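Arkier Guides Floors Doors Walls Contact

Guides > Doors > Sticking doors

February
By Loretta Begay

How to fix an interior door that rubs or won't latch

Most sticking doors can be fixed with a screwdriver and one long screw. Try the steps in order and stop when the door swings freely.

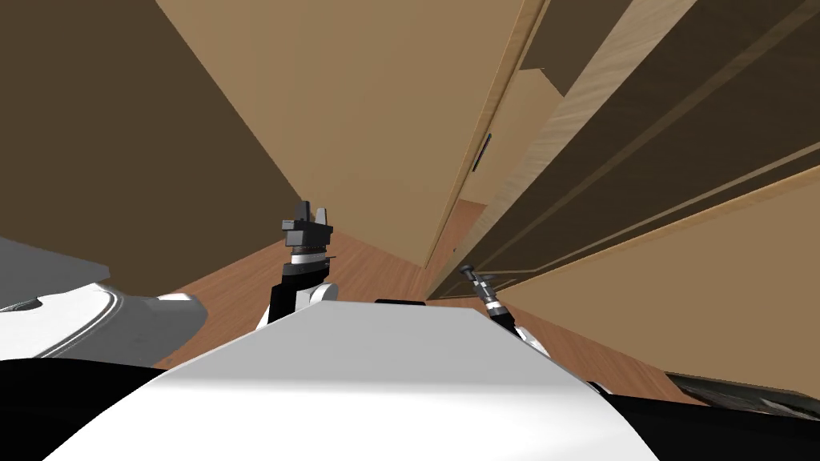
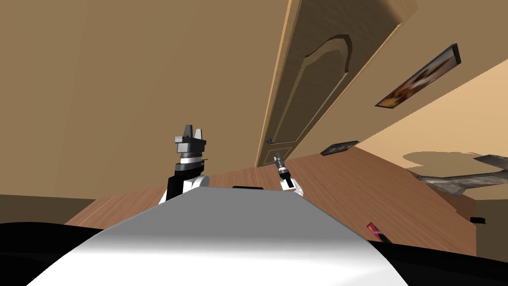

Start with the hinges. Open the door halfway, hold the knob, and lift. If the door moves, the hinge screws are loose. Tighten all of them by hand, top hinge first. A drill strips old holes very easily.

If a screw just spins, take it out. Dip a few toothpicks in wood glue, pack the hole, and snap them off flush. Let the glue dry overnight before you put the screw back.

Next, look at the gap between the door and the jamb. It should be even along the top and down the latch side. A door that rubs near the top of the latch side is usually sagging. Remove the screw closest to the stop on the top hinge and drive in a 3-inch screw of the same gauge. It will reach the stud and pull the jamb over. Go slowly and check the gap every couple of turns.

For a door that closes but won't latch, color the end of the latch with a crayon and shut the door. The mark on the strike plate shows where it hits. If it misses by very little, file the opening. If it misses by more, move the plate and fill the old holes.

Leave planing for last. Wood swells in damp weather, and a door trimmed in a wet month can look gappy by winter. If you have to do it, mark the tight spot with a pencil, pull the hinge pins from the bottom up, and take off thin shavings. Sand the edge and seal it with paint or varnish the same day, including the top and bottom edges if they are bare.

Metal doors and fire-rated doors should not be planed at all.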